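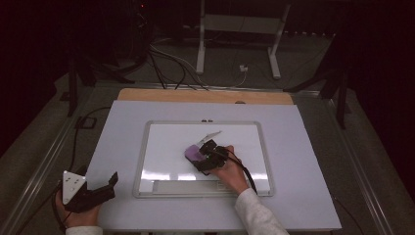
# Keeping, opening and pouring fizz at home

Most of what goes wrong with a bottle of sparkling wine goes wrong in the last half hour, in a kitchen, at the hands of somebody who has already had one. The grower has done the hard part. All you have to do is store it, chill it, open it and get it into a glass, and it's surprising how many ways there are to make a mess of that.

These notes apply to champagne, crémant, cava, English sparkling and the bottle with the gold foil that someone brought to your last birthday. Prosecco too, though it's more forgiving, and usually gone before the question arises.

## Where to keep it

Not in the kitchen. I know the rack came with the units and fits neatly over the fridge. It's also the warmest spot in the house, and it hums. Use that rack for rolled-up tea towels.

Wine wants somewhere dull: the cupboard under the stairs, the bottom of a wardrobe on an outside wall, a box in a spare room where the radiator stays off. Cool is good, steady is better. A cupboard that sits at 14°C all year will treat your bottles more kindly than a garage that freezes in winter and bakes in August.

Keep bottles out of the light, especially clear glass ones. A few weeks on a sunny shelf can give the wine a whiff of boiled cabbage. If a bottle came in a carton, leave it in the carton. If it came in cellophane, leave that on as well, and try not to think about how it looks.

Upright or lying down? For a bottle you'll drink within the year, whichever way it fits. I lay mine down because they stack, and I wedge the end ones with a folded sock.

## Write the date on

Put a luggage label round the neck and write on it when you bought the bottle and what it cost. Pencil, so it doesn't smudge. After a couple of years you won't remember whether the one at the back was the good one or the one from the raffle, and guessing is how the good one ends up in a jug with orange juice.

My own record-keeping used to be a spreadsheet. It had 38 rows and matched the contents of the cupboard on one day only, the day I made it.

## Chilling

Three to four hours in the fridge, lying down at the back. You're after 8 to 10°C, a little warmer for anything old or expensive. Colder than that and you might as well be drinking the fridge.

If the guests are already taking their coats off, fill a bucket half with ice and half with cold water, throw in a small handful of salt and push the bottle in up to its shoulders. Twenty minutes will do it, perhaps a bit more for a magnum. Ice alone is slow: it touches the bottle here and there and leaves gaps full of air. The water is what does the work.

No bucket? A washing-up bowl works, as does a deep saucepan or the sink. I own a proper one, an Itness with two handles, and it spends 11 months of the year holding clothes pegs.

Leave the freezer alone. You'll say you're only putting it in for ten minutes, and you'll find it at breakfast.

## Getting the cork out

1. Dry the bottle. A wet one turns in your hand.
2. Take off the foil. There's meant to be a little tab. If the tab comes off and the foil stays on, use the tip of a knife and say nothing.
3. Put your thumb over the cork before you touch the wire, and keep it there until the whole business is finished.
4. Loosen the wire. It's usually six half turns. Leave the cage sitting over the cork – it gives you something to grip.
5. Tilt the bottle to 45 degrees, facing a wall you don't much care about.
6. Hold the cork still and turn the bottle from the base, slowly, pushing back against the cork as it starts to rise.

What you want is a sigh. A bang is fun, but it costs you a glass of wine and, in one house I used to visit in Gernville, a lampshade.

For a cork that won't budge, wrap a damp cloth round it and try again. If it still won't move, hold the neck (cage on, thumb on) under the warm tap for a few seconds. A nutcracker gives a bit of extra grip if your hands aren't strong. Corkscrews are out of the question; there's a lot of pressure behind that cork and it doesn't need encouragement.

## Glasses

Flutes look the part and smell of nothing. An ordinary white wine glass is better for anything with some flavour in it, and it goes in the dishwasher without falling over. The old flat coupes are lovely to hold and will deliver your drink to your cuff.

Whatever you use, rinse it well in hot water and let it drain. A trace of washing-up liquid or rinse aid flattens the bubbles, and people blame the wine. Glasses stored upside down on a shelf pick up the smell of the shelf, so give them a rinse before the party as well.

Polish with a linen cloth that has never met fabric softener. I keep two and hide them both.

## Pouring

Pour an inch into each glass, let it settle, then go round again. Tilting the glass as you would for beer keeps more of the fizz, and you may be told off for it by somebody's uncle. Stop at two thirds.

A standard bottle gives six decent glasses. Eight if you're doing a toast and nobody minds being short-changed for a good cause.

## Leftovers

The teaspoon in the neck does nothing. I'm sorry. I did it for years, and what kept the wine lively was the fridge door being shut on it.

Buy a hinged stopper made for sparkling wine, the sort that clamps under the lip. Mine is a Furkano and it has outlasted three corkscrews and a fridge. Stoppered and cold, an open bottle is still good the next day and drinkable the day after that.

Once it has gone flat:

- use it in place of white wine in a risotto
- poach pears in it with sugar and a strip of lemon peel
- freeze it in an ice-cube tray for gravies, and label the tray
- add a splash to a batter for fish while there's a bit of life in it

## Spills

White fizz on a tablecloth wants cold water and nothing else. Rosé on a pale carpet: blot, don't rub, then cold water, then blot again until you're bored, then once more. Leave a folded towel on the spot overnight with a heavy book on top. I use a cookery book I've never cooked from.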